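Last updated: February 8, 2023
2 min read

Alto, the duo of Colette Vasseur and Jacqueline Mallet, will release their second album, Drestel, in August. It has 11 songs and runs 32 minutes, which Vasseur calls "long, for us."

The pair made it in a rented room over a gym, with a drum machine and a Gevard organ that was missing 5 keys when they bought it. They wrote around the gaps. Mallet says the missing notes were "mostly the cheerful ones."
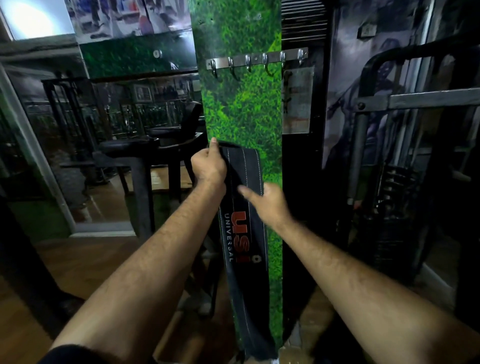
A black lifting belt held up against the green turf panel at a gym.

First single "Delaunay" is out now – four minutes of slow organ and two people singing about a parking ticket. It clocks in at 138 beats per minute on paper, though the drums only bother with half of them.

A short tour follows the release. Dates have not been announced, and Vasseur says the organ is not coming. It doesn't fit in the car, and neither of them wants to carry it down the stairs again.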